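Laundry Day, Still in Progress
Robots can weld a car body in the dark. Folding a shirt remains a harder job.

By the Juvwood Review staff

The washing machine settled half of the laundry question several generations ago. The other half, everything that takes place after the dryer door opens, is still done by hand in nearly every home and in most commercial laundries. Developers have promised a machine for that work for many years. The Stonier Institute, which studies automation in service trades, began a review in May to establish how close such a machine might be.

The review covers household chores and light shop-floor tasks, among them sorting, packing, wiping down and folding. Its authors found that progress has been uneven. Rigid objects of known size are handled well. At the Londitar parts warehouse, a single arm fills trays with brackets through a full shift and requires attention only when a tray is loaded backward.

Cloth does not behave like a bracket. A T-shirt taken from a basket may present itself in any number of shapes, and most of them hide the collar, the hem or both. A person finds an edge by feel and corrects a poor grip without thinking about it. A machine must locate that edge, take hold of one layer instead of two, and keep the fabric from sliding away as it moves.

For its folding trials, the institute logged 1196 attempts on ordinary garments that had not been pressed or sorted. Shirts with short sleeves gave the best results. Fitted sheets were dropped from the program after the first week. The slowest successful folds took up to 20 minutes, a figure the authors expect to fall but do not expect to fall quickly.
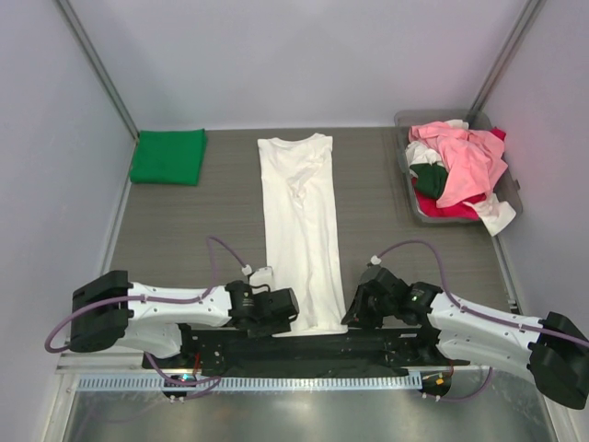
4 min read

Two arms are generally used for the work, one for each side of the garment. With a long white shirt laid in a narrow strip, both grippers can be brought to the hem at once and the next fold made from there. Wrinkles near the neckline may be carried into the finished stack, and the institute's scoring system deducts points for them. A bin of crumpled laundry poses the earlier and less studied problem of drawing out one piece when several are tangled together.

Commercial operators have taken a cautious view. McIntyre Linen Service, which processes 2000 pieces on a typical day, has automated its washing and sorting lines but has kept its folding tables staffed. The company told the institute that it would consider a machine able to work beside its employees at half their pace, provided that it could run overnight.

Household use is further away. Price, floor space and safety around children all remain open questions, and the institute has made no forecast on any of them. Its second round of trials will add towels, children's clothing and socks.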